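Saturday, August 17, 2024 - Muvport bench notes

Segmentation on the thin-sheet clips again. Mengal reports a clean mask, but I don't trust it. It scores well on the easy stretches and loses the edge as soon as the sheet goes see-through over the shelf. Shabnam Malik thinks more training will fix it. I doubt that.

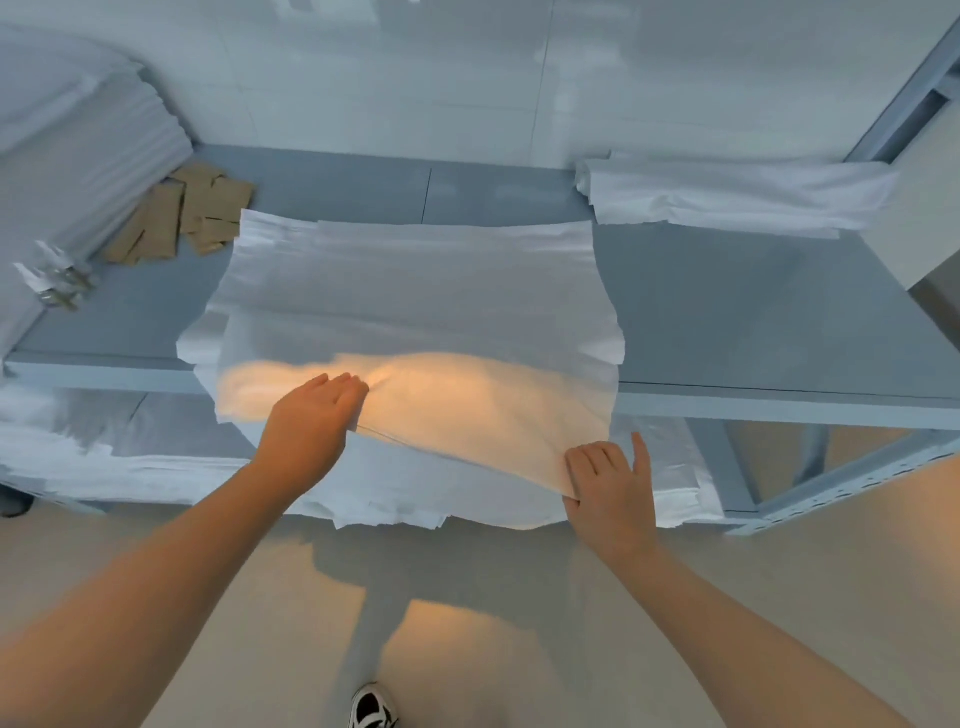

Left palm flat on the sheet, right hand pinching the bottom right edge.

Warm patch on the lower half gets split off as a second object in two of the four runs. Contact label for the right hand looks like a guess to me. Retry with the Wirnik depth filter off - no merge before then.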